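Morthorpe Hospital Library
The library will close at 5 pm on Saturday, November 30, 2019 for the annual stock check. Loans due that day have been extended by 8 days.

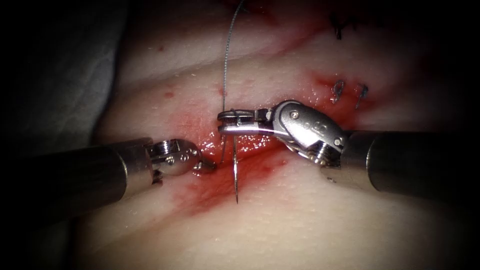 Morthorpe Hospital Library

Staff and students on placement are reminded that the Kandasamy Collection on wound care and suturing has moved to the first floor. It holds around 800 titles, and most may be borrowed for three weeks.

Reference copies stay in the reading room – please return them to the trolley by the door.
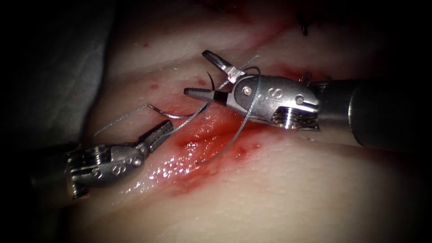 Suture thread and curved needle at the incision.

The Plinel catalogue now accepts renewals online. Readers who joined before October should reset their PIN at the desk first.

Printing credit may be bought at the same desk, by card only.

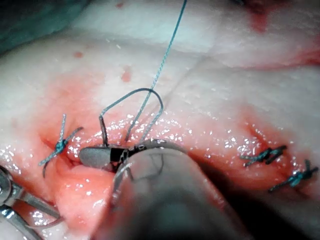
Credit left over from last year has been carried forward and does not need to be claimed. Refunds are given only to readers leaving the Trust.

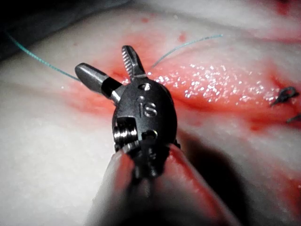
OPENING HOURS

From Monday the reading room will open at 8 am on weekdays. The Momitz Room remains bookable for group study, for up to 11 people – requests by email, please, with two days' notice.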